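Workshop news: the lacing machine at Waltarora

Written by Emília Kolář

Many of you asked me at the January open day what we are doing with so many shoelaces in the back corner of the Waltarora workshop. I promised an answer in the newsletter, so I will try to give it in order.

Raffaele Rizzi and I are building a small machine which should put a lace into a sports shoe. We call it Phelan. It has two arms, printed and assembled on our own machines, with a simple gripper on each one. The idea came from Raffaele, whose father can no longer tie his shoes after an operation on the wrist. I joined because I wanted to learn motor control, and I must say that I have learnt more about shoes.

What we did first

We began by doing the job ourselves, slowly, and writing down every movement. I had expected a list of perhaps ten lines. After the first evening it had 141, and this was only for one pair. The biggest surprise for me was the twist. A flat lace seems to be a simple thing, but when you hold it by both ends it can turn along the whole length, and a gripper does not feel this. A person corrects it with two fingers and does not think about it. For Phelan we had to add a separate movement before any threading begins: take both ends, pull, look for the spiral, turn one wrist until the lace is flat.

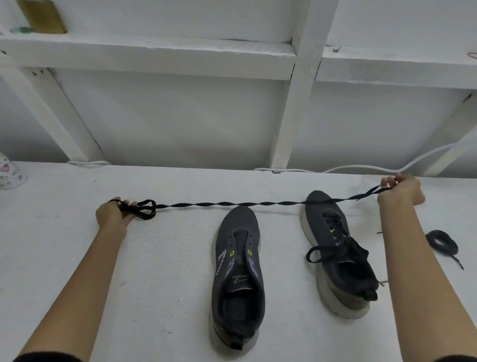

Threading and pulling

The threading is done by the right arm. The left arm has the less interesting work, which is to keep the shoe in its place. We tried a clamp from Zarnell for this, but it pressed the soft upper so much that the eyelets changed their position, and the camera could not find them any more. Now the left gripper has a wide rubber pad and presses from the top, in the same way as a hand does it.

The pulling is still difficult. If the arm pulls too little, the lace stays loose at the toe. If it pulls too much, the whole shoe travels over the bench. We set the limit at six newtons and it is better, but knit uppers and stiff uppers do not want the same number.
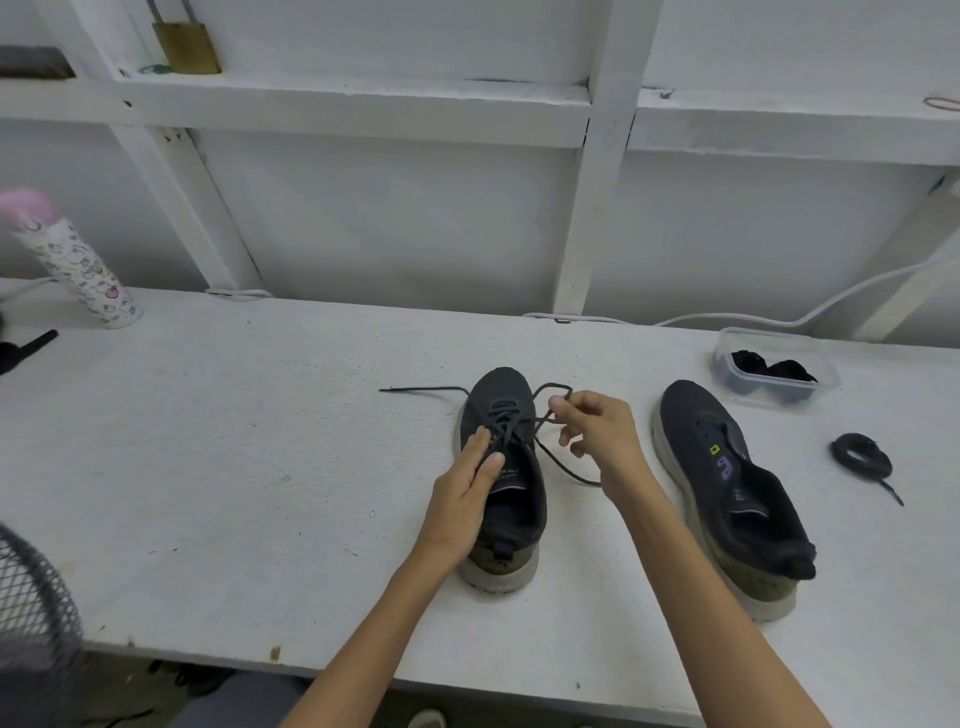
One hand presses on the laces, the other pulls up a loop. The second shoe waits with its eyelets empty.

Where we are now

On Sun 8 January Phelan made 50 attempts at the first two eyelets. Nearly half were good. Most of the bad ones failed at the same point, when the tip of the lace touched the edge of the hole and bent to the side. Raffaele has ordered longer metal tips from Prinosside and we will compare them with the plastic ones.

We have not started with the bow. I would like to leave it for later, and Raffaele would like to begin with it tomorrow. For the moment we compare by hand how the loose ends lie on the left and the right shoe, so that the program knows where it can look for them.
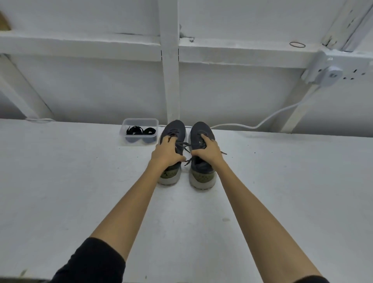 Both shoes side by side at the back of the bench, with the spare laces in the clear box on the left.

How you can help

We need old sports shoes, in any size, with flat laces if possible. Please put them in the box under the stairs and write on a paper if you want them back. Also, if somebody has experience with force sensors, I would be very glad to talk. The next session is on the first Thursday evening in February, and you can come and watch without telling us before.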